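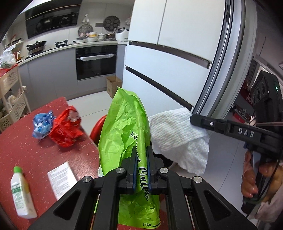 Wiping down the fridge: what's worth doing

Every cleaning page wants to sell you a fridge spray. I bought one by Pramo in July, 300 mL, and I couldn't tell its half of the shelf from the half I did with dish soap. Save your money.

Doors first. A sheet of paper towel is fine for the flat white part and useless for grooves. The handle recess is where the grey gunk sits, so fold the towel over a butter knife and run it along. People say vinegar brings up the shine. Mine looked the same.

The gasket. Open the door and do the rubber with warm water and a drop of soap, then dry it. I've read you should rub petroleum jelly on it twice a year. Yasuo Amano has fixed fridges for 31 years and told me he has never seen it save a seal.

Bags and packets. Put them on the kitchen table before you start, not the floor. A crumpled plastic bag with something still in it goes back in, an empty one goes out, and mesh bags are handy for onions if you can be bothered keeping them. I can't.

Bottles. Lay them on the table only if the cap is tight. Check the date while they're out, and throw away the leaflets.

"Fridge deodoriser" discs. The Pruliment ones claim 60 days. An open box of baking soda did as much for my fridge, and I'm not convinced that did anything either. Chuck the old leftovers and the smell mostly goes with them.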